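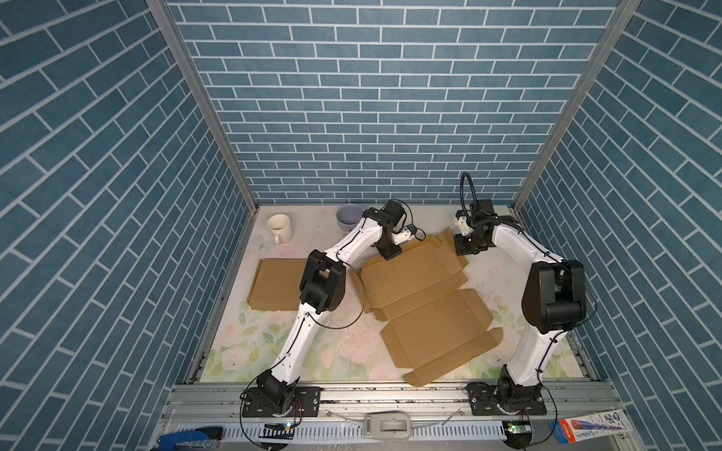
Figure 3. Both arms at the flat cardboard blank, blue brick panels behind.

By Liis Žukauskas and Fitzgerald Park, November

4.2 Folding with two arms

I'll admit this was my favourite bit of the study! We gathered 340 demonstrations on the Irnholm cell and kept 60 back for testing. I left the rose-print floor in on purpose (busy colours are good for the policy, I reckon).

We use cookies to remember your settings. Accept

Related items
Skolik: grasping thin sheets
Crease detection at Marsden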